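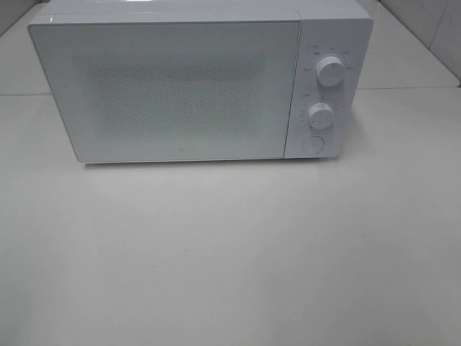 *The microwave station: white two-dial oven on the standard tabletop.*

## Emik Appliance Station — equipment page

The Emik station is sold by Flillitz as a test bench for robot manipulation. You get the table, a countertop microwave, a fixed camera mount, the scoring software and a printed protocol. We have used one at our Prumport lab since January and this page is what we tell groups who ask to book it. It covers what the station is good for, and where we think the published claims go further than the kit can support.

### What the protocol measures

There are three tasks: press the door button, turn the upper dial to a named setting, turn the lower dial to a named time. Each policy gets 90 trials, split evenly between tasks. The scoring software compares a camera view before the attempt with one taken after it and gives a pass or a fail.

Flillitz's headline result is that policies trained with its Potgieter method need fewer demonstrations than ordinary imitation learning. The method cuts each demonstration into short contact segments and reuses them across tasks, so a wrist turn learned on one dial can be tried on the other. It is a reasonable idea. Whether the station can show that it works is a different matter.

### Our doubts

**White on white.** The knobs, the push button, the door and the panel are all white. The printed markings around the dials are small and grey, and from the station camera they are too small to read. Each knob has one short dark mark to show where it points. The scorer depends on those marks, and so does any policy working from the same view. When a trial fails we often can't say if the policy turned the dial badly or never knew where it was pointing.

**One oven.** Every figure in the brochure comes from a single model of microwave in a single position. The two dials look much alike and sit one above the other, so moving a skill from the upper to the lower is about as gentle a transfer test as anyone could set. We would like to see the same policy on an oven with a handle and a keypad. We asked for that in our first month and have not had results back.

**A very tidy table.** The protocol calls for nothing else on the work surface. That makes runs easy to repeat, and we see the appeal, but kitchens have mugs and chopping boards in them. A pass rate on a clear table should be quoted as exactly that.

**Scoring tolerance.** The software's default lets the lower dial finish up to 14 degrees off target and still pass. We found this in a settings file and not in the protocol — it ought to be on the first page. Tightening it changes the order of the methods we compared, which is a poor sign for the default.

### What we found

We trained two policies on the same 400 demonstrations, one with Potgieter segments and one without. On the door button we could not separate them. On the upper dial the segmented policy did better, by enough that we believe it. On the lower dial it led at the default tolerance and fell behind at the tighter one. We repeated the lower dial set with a fresh training seed and the gap changed sides again.

Our reading is that the method may help with the first part of a turn, where the gripper has to meet the knob, and does little for stopping in the right place. That is a narrower claim than the one on the box. It is also a claim from one lab with one oven, so treat it with the same suspicion.

### Specification and use

| Item | Detail |
|---|---|
| Appliance | Countertop microwave, white, two dials, push button |
| Work surface | Pale beige-grey, matte |
| Camera | Fixed |
| Protocol trials | 90 per policy |
| Default dial tolerance | 14 degrees |
| Reset and check between sets | 35 minutes |

- The oven stays unplugged during all trials. No food or liquid on the station.
- Set both dials by hand to the start position and save a reference view before each set.
- Report the tolerance you used next to every pass rate.
- Keep the video of failed trials as well as the passes. We will ask for it.

### Should you book it?

For checking that a dial-turning policy works at all, yes. It sets up quickly and the protocol is clear about the order of tasks. For comparing two methods that are close together, we would want a second appliance and a human scorer on the lower dial. Until Flillitz ships the second appliance, we list the station as suitable for development and not for final results.

Page last revised 30 June 2022. Bookings go through the Prumport equipment desk; bring your own gripper mount.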